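5/23/22
Notebook, Welcombe project — garment handling, hand-held demos

Picked up where the last entry stopped. The towel set is closed at 400 demos and passed the replay check, so this block is jackets. Target for the whole garment set is 1,000, same as what we promised Londetti in the plan. I would like a third of that to be padded stuff, because the policy we have now treats anything thick as if it were a flat cloth and closes too early.

Setup is unchanged. Hand-held grippers, wrist camera on each, no arm in the room. Recording on the Bilyk box, firmware as of last week. Calibrated both grippers against the board before starting. Gripper width read 2 mm over at full close on the right one, so I zeroed it again and it held.

Task as written on the card: jacket starts spread on the bed, sleeves anywhere. Bring the sleeves in, fold the body over, leave it flat. Other things stay on the bed. We want clutter in view and we don't want it tidied between takes.

Things to keep in mind for whoever demonstrates next:

Go in lower than feels right. On a puffer the top layer compresses a long way before the pads have anything to hold, and if you close at the height you would use for a shirt you get a pinch of shell and nothing behind it. Open wide, press down, then close.

Seams are the best place to grab. The fabric between them slides.

Slow down on the approach. Tracking dropped in 13 takes and most of those were fast moves with the camera close over the jacket, where there is very little texture for it to lock on to. The tracker does much better when the bed and the blankets are in view.

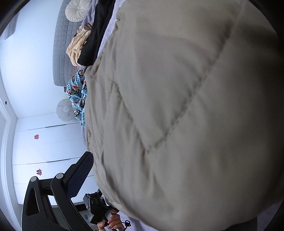
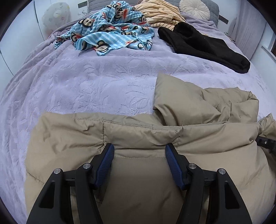 Wrist views with the beige puffer on the bed. Second one has the fingers open over the jacket.

Turning the wrist far over is fine for the tracker as long as it is smooth. I checked the sideways stretches in the viewer and the pose stayed continuous. What it doesn't like is a turn and a lift at the same time.

Open question on the sleeve. Two ways to do it: take the cuff and lay it across, or take it near the elbow and let the cuff follow. I did both and I think that was a mistake for training. Wurkley's notes from the shirt set say to pick one strategy per garment type and stay with it. Going with the elbow grasp from here on — fewer regrasps, and the sleeve stays closer to the body. The cuff takes stay in the raw folder under their own tag, out of the training split for now.

Pads are holding up. Wiped them once at the halfway point. Grip on the shell is better with clean pads, should be a fixed step on the card.

To do
- cut the 13 bad takes, keep the logs
- retag sleeve strategy by hand, cuff or elbow
- check sync between left and right after the long takes, looked a little late on the right
- ask Londetti if they want zipped jackets too or open only
- charge both grippers before the next block, left one was down to its last bar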